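How steep can a sand heap get? Damp sand and the slope angle

Project report, second year physics, Hultow
Noboru Onishi

1. What I wanted to find out

Pour dry sand on a tray and you get a cone. Pour more, same cone, bigger. The slope stays put. That slope is called the angle of repose and it's been measured by loads of people for dry sand, so no prizes there. Wet it a bit and everything changes, everyone who has made a sandcastle knows this. What I couldn't find in the course books was how quickly it changes. Is it gradual, or does the first splash of water do most of the work?

My guess in May was gradual. Wrong, see section 4.
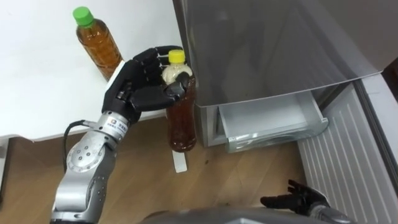 Fig. 1. Robot hand holding a bottle of brown tea.

2. Kit and sand

Two sands. Karard is a builder's merchant bag, sharp, gritty, mixed sizes. Alen is dune sand, much rounder and nearly all one size under the hand lens. Both rinsed, baked dry in the lab oven overnight, sieved to get the shell bits and twigs out. The Alen needed rinsing again because of salt, which I only found out after it caked on me. Lost a Monday to that.

Each batch weighed 1,142 g dry. Odd number, it's just what filled the tub to the line and I stuck with it so the batches matched. Water went in by syringe and got stirred with a fork, lid on, left to stand, stirred again. Funnel on a clamp stand, round tray underneath with a lip. Side-on photo of every heap and then the angle read off with Koivisto, the free measuring program on the lab machines. You click three points and it gives you the angle. Fine once you get used to clicking in the same place every time.

Water was by weight, from dry up to 8 per cent, in steps of 2 per cent. 11 pours at every step, both sands. Took the whole term more or less.

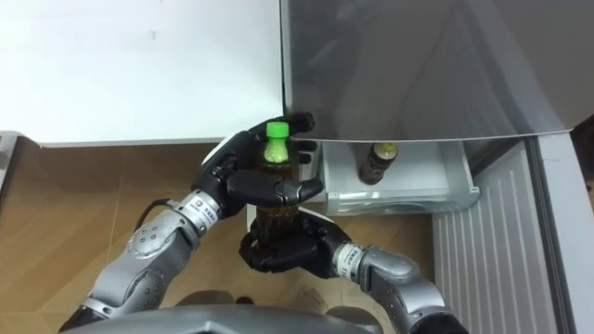

Why not just put more water in and see what happens?
Past the top step the funnel clogged on almost every pour. What came out fell in lumps, so there was no proper cone to measure.

3. Things that went wrong

Funnel height. For the first set I kept the funnel fixed and the heap grew up towards it, so the early sand fell further than the late sand. Falling sand knocks the top off the cone and the angle comes out too low. Redid the lot, raising the funnel as the heap grew. Only the redone set is used below.

Drying out. The lab is warm in the afternoon and a thin layer of damp sand doesn't stay damp. I started weighing the tub before and after each run and binned any run that had lost too much. Should of done this from the start. Morning runs were much better for it.

Lumps. Damp Alen sand comes down the funnel in little slugs and you get a stepped slope, not a straight one. I took the angle from the foot of the heap to the shoulder and ignored the very top. Someone else might draw that line differently and get a different number, so don't take my Alen figures as gospel.

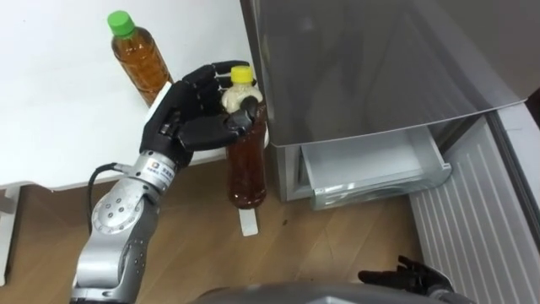
Photo: N. Onishi / Hultow physics

4. Results

Karard first. Going from dry to the first damp step raised the slope by 11 degrees, in one go. After that it crept up a bit and then flattened off, and the last two steps can't be told apart given the scatter. So nearly all of the effect is in the first splash. Not what I expected at all.

Alen did the same sort of thing but less of it. Started lower when dry (round grains roll, makes sense) and the jump was smaller. Scatter much worse, especialy at the wet end.

The usual explanation is tiny bridges of water where grains touch. Surface tension in each bridge pulls its two grains together. Once most contacts have a bridge, extra water makes the bridges fatter but doesn't make many new ones, so the pull hardly changes. My graph fits with that. It doesn't prove it, I never looked at a bridge directly.

Rough grains have more spots for a bridge to sit, could be why the Karard sand jumped more. But it also has mixed sizes and I can't split the two effects with only two sands.

5. If I did it again

Smaller steps at the dry end, that's where it all happens and I've only got one point there. Sieve the Karard down to one size so the comparison is fair. Put a damp cloth round the tub.
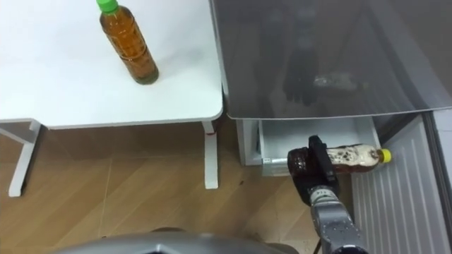 And a tilting tray as a second method. Fill it level, tip it slowly, note the angle when the surface goes. No funnel, no clogging, and you could go a good bit wetter. I built half of one out of a drawer runner and ran out of time, it's on the shelf by the sinks if next year's group wants it. The hinge sticks.

Raw angles and the graph are in the shared folder, along with the binned runs, marked as binned.

Other projects from this year
- Ripples in a tank: does depth matter?
- How long does a spinning coin ring?
- Stretching jelly until it tears
- Candle flames in a draught

Contact: Hultow physics office | © Hultow student projects | Back to top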